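Print this ticket | E-mail this ticket

Grurnora hand-held gripper kit, dual set – pose dropouts on right unit
Customer: Nernstead
Status: Pending customer
Component: marker tracking / recorder

Reported by customer

Right gripper pose drops out during two-handed recording. The left unit is fine. Recorder logs "pose stale, R" and freezes the last good position. When tracking returns, the trajectory has a jump in it and the export tool rejects the episode. Gaps last up to 20 frames. Jaw opening is still logged correctly during the gap, so the cable link seems to be up.

Customer has already reseated both cables, restarted the recorder and re-run the head camera calibration. No change. They are in the trial period for two kits and want this closed before they decide on the order.

Support, first reply

Please send the recorder log, the calibration file and the firmware version of each gripper. Also please swap the left and right grippers in software only, without changing hands, and tell us which side goes stale.

Customer

Firmware is the same on both. Log and calibration file attached. After the software swap the message reads "pose stale, L", so it stays with the physical unit. Second kit, Barbosa profile loaded: does not show the fault. Second kit, Mudov profile loaded: shows it now and then.

Support, second reply

The Barbosa and Mudov profiles differ in two places, the exposure limit and the minimum marker size. Nothing else in them touches tracking. The log shows the right cube being found with a single face for long stretches. One face is enough for a pose, but the solver may flip between two answers when that face is close to square-on to the camera, and the filter then throws the pose out. That accounts for the stale message. It does not yet say why one unit does it and the other doesn't.

Checked on site, first kit, both grippers in hand at the low table with the pink cloth, jaws at the near edge.

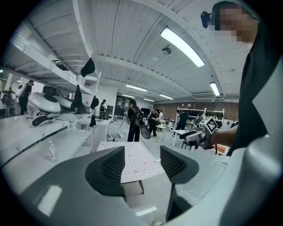
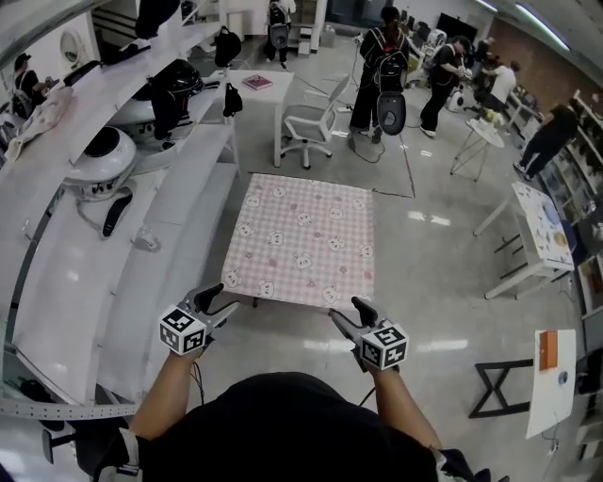
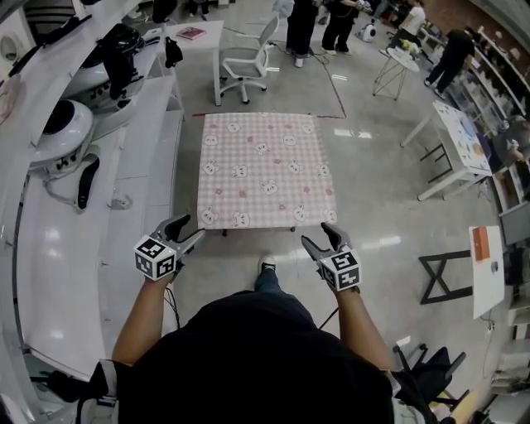

Wagner Fagundes
Field Support Engineer, Grurnora

Findings from the visit

1. Fault reproduced. Right unit goes stale when the wrist is rolled inward and held. Rolling back out clears it. The left unit, given the mirrored motion, holds its pose.

2. Cube on the right unit is rotated on its mount compared with the model in the configuration. The mount accepts the cube in more than one orientation and there is no key to stop it. The left cube matches its model.

3. Exposure limit in the Mudov profile is too long for a room with fluorescent ceiling fixtures. Marker edges smear on fast moves. This makes item 2 worse and is the likely reason the second kit shows the fault only with that profile.

4. Cables. No fault found, no dropped packets. Leave enough slack for a full wrist roll. If the cable pulls on the gripper, the operator tends to correct with the forearm, and that ends up in the data.

Actions

– Right cube removed, turned to match the drawing on page 18 of the kit manual, and screwed down again. Hand-tight plus a quarter turn.
– Tool calibration re-run for the right unit. Residual is now in line with the left.
– Exposure limit lowered in the Mudov profile. Minimum marker size left alone.
– Wrist roll test repeated on both hands. No stale message on either side.

Customer to do

Record a normal session with each kit, using the edited Mudov profile, and attach the logs. Episodes recorded before the fix can't be repaired by re-export. The jump is in the stored pose stream and the raw head video would have to be solved again. We can run that for you if the raw video was kept – please confirm.

Customer

Raw video kept for the first kit only. Will record tomorrow morning. Can the cube mount be keyed on future units?

Support

Passed on to hardware as a change request. No date. Until then, a paint mark across the cube base and the mount works well enough. Re-solve job for the first kit is queued and will start when the upload finishes. Ticket stays open for the session logs.

Contact support | © Grurnora | Back to top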